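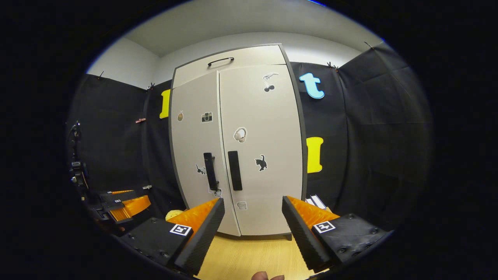 Clendorero Hand-Held Gripper, Wide Camera Version

Home > Grippers and Fingers > Hand-Held > Clendorero

Maker: Inimix
Fingers: ribbed, 3D-printed, orange, with black textured pads
Camera: wide fisheye, looking forward over the fingers
Markers: one square marker on each finger housing
Weight with camera: 2 lb
Reviewed by Henok Ejigu, Bromville store

We've had the Clendorero on the test bench at Bromville for a good while now, and it's the hand-held gripper people in the shop keep reaching for. You hold it, you do the job yourself, and the camera records what the fingers are up to. If you're gathering demonstrations for an arm you already own (or one you're still saving up for), it's a really pleasant tool to work with, and we've been having a great time putting it through its paces.

The fingers

These are my favourite part. The ribs let the finger give a little when it meets something hard, so you can come at a cabinet pull slightly off-line and it'll settle around the bar instead of skating off. The pads run along the inner edge and they're grippy without being sticky. Flat bar handles suit them best. Arched pulls are fine too, though you'll want to come in square and let the pads close on the middle of the arch.

Small round knobs are harder! You can do it, but expect to practise. Kalliopi Trajkovski, who runs our finger and pad testing, gets a clean hold on them far more often than I do, and she says the trick is to close slower than feels natural.

Orange is the standard colour and shows up nicely against dark backdrops. If your work area is full of orange things, ask us about the grey set.

The camera view

It's very wide, and the edges bend a lot. A tall cupboard will bulge in the middle like a barrel. People used to ordinary lenses find that odd at first, but the benefit is huge: both fingers stay in view, both markers stay in view, and you still get plenty of the room on either side. Walls, floor and ceiling all help when you're trying to work out where the gripper was at any moment.

The square markers on the housings tell the software how far apart the fingers are. Keep them clean. A fingerprint is no trouble, but a scrape across the black part will cost you readings, so order a spare sheet of markers with the tool.

How it went against the Delić

We ran the Clendorero beside the Delić two-finger, which has stiff aluminum fingers and a narrower lens. Same cupboards, same drawers, 143 pulls with each tool. The Clendorero slipped on 11 of them and the Delić on 47. Most of the Delić's slips came on the flat bars, where its hard fingers had to be lined up just so.

The Delić did beat it on thin stuff. Picking a single card off a counter is much easier with a stiff tip, and its picture needs less correcting afterwards. If your work is mostly paper, cards or washers, have a look at that one first. For doors, drawers, bottles, cloth and anything with a bit of bulk, I'd take the Clendorero every time.

Tips from the bench

Plain, shiny doors are tough for tracking. Put a few stickers on them, all different, spread from top to bottom. Curtains soak up reflections nicely, but a big stretch of plain black gives the tracker nothing to hold on to, so pin some bright shapes on the fabric. Cut-out letters from the craft aisle work a treat.

Stand back far enough at the start of each take that the whole handle is in view between the fingers. Then walk in at a steady pace.

Snug up the housing screws after your first long session. Ours had loosened slightly, and one finger had begun to lean.

What we'd change

The grip gets tiring when you're working low to the floor. Left-handers in the shop found the trigger stiff for the first hour or so. Inimix has a softer spring in the works, due in June, and it will fit the tools we're selling now.

In the box

Gripper with both fingers fitted, camera and cable, spare pads for one finger, hex key, printed calibration board.

Sold separately: grey finger set, marker sheets, wrist strap, second gripper for two-handed work (the two pair through the same recorder).

Demo unit

There's one at the Bromville counter, with a practice door to try it on. Bring a handle from home if you've got an awkward one. We'd love to see it.

Page updated Jan 24, 2020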